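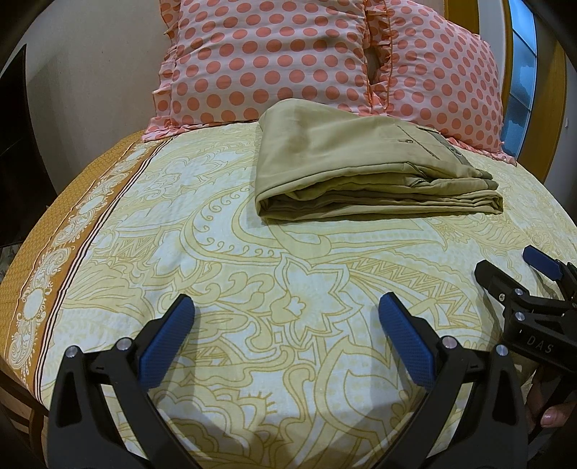 Colour Loss in Household Cottons under Repeated Washing
Kadri Dambrauskienė
Textile Technology, second-year project

1. Aim

The project measured how much colour a dyed cotton loses over 40 domestic wash cycles, and whether water temperature or detergent dose has the larger effect.

2. Method

Swatches were cut from one bolt of reactive-dyed twill supplied by Minhas. Half were washed at 20 degrees and half at 40. Each group was split again between the full dose of Jonder powder and a half dose. Spin speed was fixed at 1,000 rpm. Swatches were line dried in shade and read on the department's colorimeter every fifth cycle.
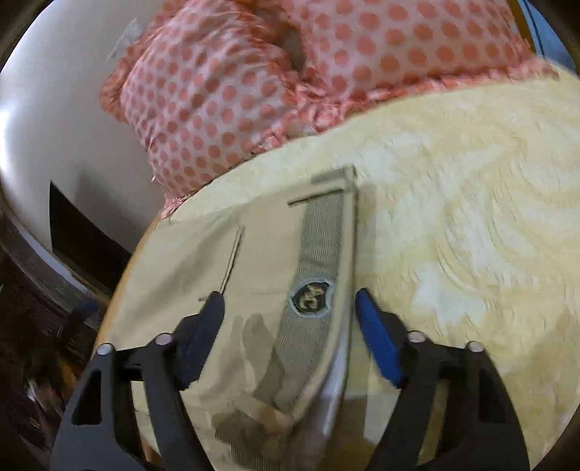 Readings were taken at three points per swatch and averaged. Swatches with visible creasing were pressed under a glass plate before reading, as a crease changes the angle of the reflected light.

3. Results

The warmer wash gave the greater colour change at every reading. Halving the dose made a small difference at 40 degrees and none that could be separated from instrument error at 20. Most of the loss occurred in the first ten cycles.

4. Limitations

Only one fibre and one dye class were tested. Tap water hardness was not controlled. The April readings were taken after the colorimeter lamp was replaced and have been corrected against the white tile.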